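Videll 2.2 is out, and save states finally behave

It took a good deal longer than any of us hoped, but the new release of Videll, our little home computer emulator, is up on the download page as of 2/23/25. Thank you to everyone who kept testing the October builds and kept writing in, even when the news from our side was mostly "please try again next week"!

The big change is in save states. The old format stored the sound chip a moment out of step with everything else, so a game loaded from a state could come back with a stuck note or no music at all. Haoran Lü rewrote that part from the ground up, and he tested it against 52 tape and disk titles before he would let anybody merge it. Old states still load, and they are converted the first time you save over them.

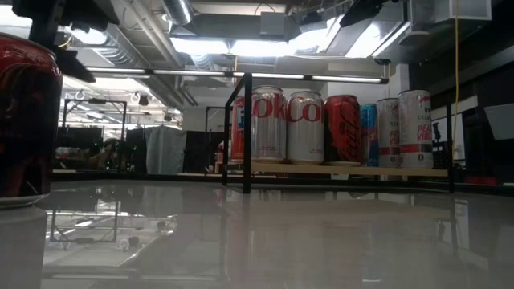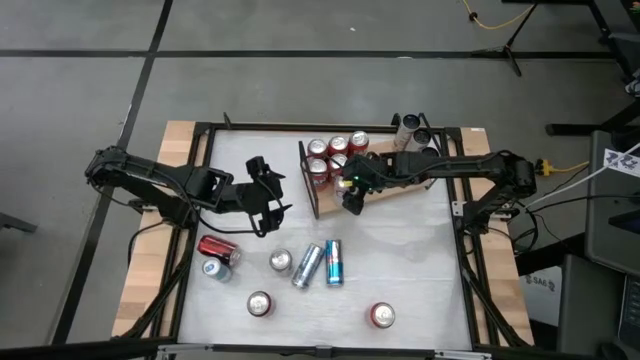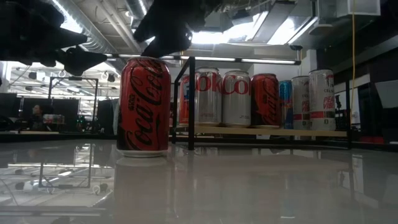
The scanline filter has been redone as well, and this one is Reshma Venter's work from start to finish. It now follows the curve of the picture tube properly, and there is a separate slider for glow, which many of you have been asking for (some of you very patiently). Bright reds used to smear badly with the glow turned up. A strong red like the one on the Coca-Cola can, with the dark script running across it, now keeps its color and the lettering stays readable - at least on the monitors we have here. If yours disagrees, please send us your settings file along with the report.

Smaller things: the Ebrahimi joystick adapter is detected at startup again, the debugger keeps up to 2000 lines of history, and the Prirkumwood keyboard layout has its missing pound key back. The Unis port is lagging a little behind and will follow when the packaging is sorted out. Please back up your settings folder before you upgrade, and have fun with it.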